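Jul 29, 2024
Prellcombe, gripper log

Continuing the wrapper work. The question is still whether a policy trained on hand-held demos can tell a thin packet from the printed cloth under it. Last round it could not do so reliably. Most failed grasps were closures on a flat printed shape with no packet there, and the fingers came up with a pinch of fabric or nothing.

Changed since last entry:
- Gripper width is now logged at every step, with the zero reset at the start of each episode. Tia found the old zero drifting over a long session, which made a thin packet look the same as a full close.
- Approach and close are labeled as separate phases. Shirley did the first 39 episodes by hand and I checked 15 of them against her labels. We disagree on where approach ends when the demonstrator hesitates. Proposed rule: the phase ends at the first sustained decrease in width. Not yet agreed.
- Episodes with no motion in the opening stretch get trimmed. Script is in the Kong folder.

Target for the home set is 300 usable episodes before we retrain. Dropped 26 so far, nearly all for lost tracking when the fingers came down close to the cloth and there was little texture left in view. The spotted print helps tracking and hurts grasp detection — we want both effects in the data, so the black and pink cloth stays.

Clutter near the target is left as found. Wrappers overlap, and the demonstrator is told to pick without tidying first.

Home set, black and pink cloth, packets left in loose piles:

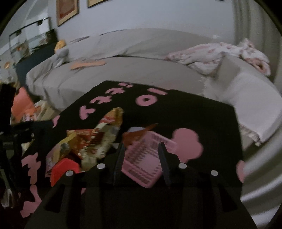
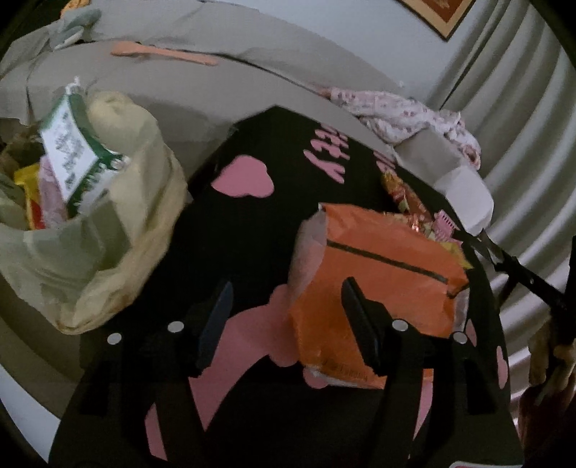

Width trace on thin packets is still noisy. At full close on a single wrapper the reading sits inside the spread we get for an empty close, so width alone will not give us a success label. Options are a short lift after every close and labeling from the wrist view, or the Postivent pads, which are softer and may spread the contact enough to show up. Tia prefers the lift. It costs time per episode but needs no new hardware, and I agree for now.

Baseline for comparison is the Bresteo checkpoint, unchanged, same start poses. Do not retune it.

To do:
- Settle the phase rule with Shirley before any more labeling
- Add lift to the demo protocol, rewrite the instruction sheet
- Rerun calibration on the left finger, screws checked first
- Ask Tia for the raw width logs from the dropped episodes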